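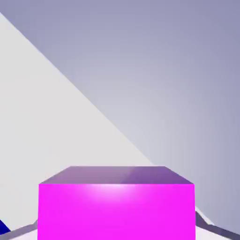

Bench Notes: The Magenta Box and Me

Hello again from the back corner of the Grutine shared workshop, where I have spent most of my December 2020 evenings with a laptop on my knees and a half-built arm on the bench next to me (it has a shoulder, an elbow and a great many zip ties). While I wait on a replacement wrist servo, I've been doing the practice runs in simulation, and I have to say I'm having a ball!

My simulated world is as plain as they come. One hot-pink box, some big pale gray and lavender surfaces, and no textures on anything. I picked magenta so that my color-matching code would have an easy time of it, and it mostly does, except that the renderer puts a soft whitish glow near the top of the front face and my code keeps deciding that patch isn't part of the box. The top face comes out a dusky purple too, so my "find the pink thing" rule only likes the sides. Eliécer Grajales looked over my shoulder and told me to match on hue and quit worrying about brightness. I tried it, and my hits went from 57 to 124 out of 800 tries. Still lousy, but look at that jump!

The other thing eating my time is the approach. I have the arm coming in from a bit above, and when it gets close the box fills up so much of the view that there's hardly any background left to measure against. I'm thinking of stopping it 40 millimeters farther back, taking one good look, and then going the rest of the way blind. If anybody has done this with a cheap arm, please write in.

The real gripper fingers are printed and sitting in my Milutitz parts tray, and they need sanding before they go anywhere near a screw. I'm hoping to have the whole thing bolted together by February.

Comments (3)

flores_bench: Try two looks from different heights before you go blind. Fixed it for me.

Rosalind K.: What are you using for the elbow? Mine sags like crazy.

Sirside Tinkerer: Turn the shininess down on the box and see if your hits change.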